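Home Storage FAQ

Do I need to buy containers before I start decluttering?

No, and be suspicious of anyone who says you do. Most of that advice comes from people selling containers. Sort first, measure what's left, then decide. I bought 12 matching bins from Bindeck one July and half of them have never held anything worth keeping.

Are airtight boxes really airtight?

Rarely. The word gets used for anything with a snug lid. If the listing doesn't mention a gasket, assume air and moisture get in. Fine for board games, not fine for wool sweaters in a damp basement.

Do moisture packets help?

A little, for a while. They fill up, and then they sit there doing nothing. A packet the size of a tea bag won't rescue a big bin in a wet crawl space. Fix the damp first.

Is it worth paying more for a name like Bravmont or Pramley?

I haven't seen much reason to. What you want is a lid that stays on when you lift the thing full, and you can test that in the store with a few cans of paint. Lifetime guarantees sound good until you read who pays the return shipping. 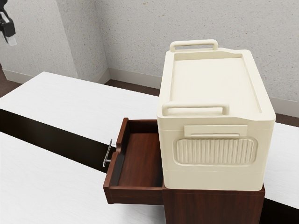 The same goes for weight ratings. They're usually given for a box sitting still on a flat floor – carrying one up a ladder is another matter. Stay well under the number, and don't stack anything heavy more than two high.

Does cedar keep moths away?

Not as well as people hope. The smell fades, and it does very little to moths that have already moved in. Wash or dry-clean clothes before storing them. It's dull advice but it works better than blocks and balls.

Should I label everything?

Label what you can't see into. You don't need a label maker. Masking tape and a marker will do, on the short side, where you can read it on a shelf.

What about apps that catalog your boxes?

I tried one that promised room for 1,000 items. I gave up at 207. If you enjoy typing in extension cords, go ahead.

Can I store photos in plastic?

Some plastics are better than others – look for polypropylene, and keep prints out of attics and garages. Heat does more harm than most people expect.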